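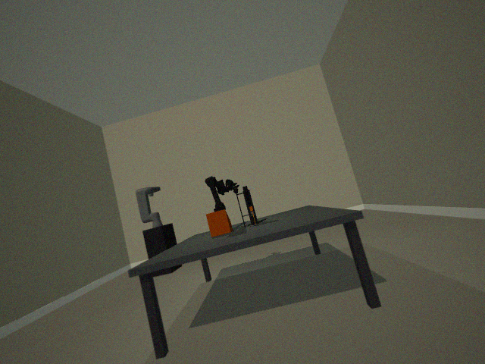
How to prepare your dog for a first stay in kennels

Many owners write to me and ask how they can make the first stay easier for the dog. I have boarded my own two dogs for many years, first in Dornonville and now near Drendby, and I learned most of it by doing it wrong. The steps are simple, but you should begin early.

Step 1. Check the vaccinations
Telephone the kennels and ask which vaccinations they accept. Some places want the kennel cough vaccine a certain time before arrival, so do not leave this to the last week. Put the vaccination card in the bag the same day you come back from the vet.

Step 2. Practise being apart
If your dog has never slept away from you, start with one evening at the house of a friend. Then try one full night. My neighbour Aranka Somogyi took our Leka for such a night in January, and Leka barked until eleven o'clock and then slept. The second time she went directly to her blanket.

Step 3. Move the meal times
Ask when the dogs are fed and walked. Change your own times slowly over 7 days, by a few minutes at each meal. A dog who is used to eating at six will not be happy to wait until half past eight from one day to the next.

Step 4. Weigh the food
Pack the food your dog eats at home. A sudden change often gives a bad stomach. Weigh each day's portion and put it in its own bag, with the name of the dog on it. Leka gets 151 grams in the morning and the same in the evening, and I always add two extra days in case we are delayed on the road.

Step 5. Write one page
The page should have:
your telephone number and a second contact
the name of your vet
medicines, with the dose and the hour
words the dog understands
things the dog is afraid of

Please write clearly. Wenjie Wei, who worked in kennels before she moved away, told me that she once had to guess if a number was a one or a seven on a tablet note.

Step 6. The day itself
Give a long walk in the morning and only a light breakfast. Bring a blanket which has not been washed recently, so it smells of home. At the door, hand over the lead, say goodbye in your normal voice and go. I used to stay and stroke my dog for a long time, and he only became more nervous.

After the stay
Expect a tired dog. Mine drink a lot and sleep most of the next day. If your dog does not eat on the second day at home, or coughs, call the vet and mention the kennels.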